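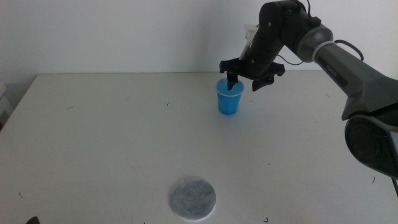 Beverley Marsden thinks I should stop reheating coffee. She wrote in after my last post to say that a person who microwaves the same cup three times before lunch doesn't like coffee at all and is only keeping it company. She also said a decent thermos would fix my life, or that part of it.

I've been chewing on this. I own a thermos. I own four, if you count the Tekora one with the lid that screams when you open it, which I can't use in any room where another person is trying to think. The problem with a thermos is that it works. At two in the afternoon the coffee is exactly as hot as it was at eight, and I burn my tongue on something I made in a different mood.

A reheated cup has its own character. The first trip through the microwave does very little harm. After the second it tastes like a pencil. By the third there's a ring halfway down the inside of the mug, and I drink it anyway, standing up, looking out at the neighbor's recycling.

My father did the same thing with a saucepan. He'd pour the morning's leftovers in around ten, forget about it, and come back when the kitchen smelled like a tire. My mother's view was that he had ruined more saucepans than most people own. He bought the replacements at a hardware store in Junham that sold only one size, too small.

Victor Kariuki, also in the comments, recommends a mug warmer. I tried one in April. It kept the bottom inch of the coffee at the temperature of a bath and left the rest to fend for itself, and I set a library book on it. The library was nice about it. The book was 600 pages long and I had been enjoying it.

So, Beverley, I'm going to try making less coffee. Half a pot, drunk promptly, like an adult. I started this morning and it went fine until the phone rang — my sister, wanting to talk about gutters — and the mug is in the microwave now.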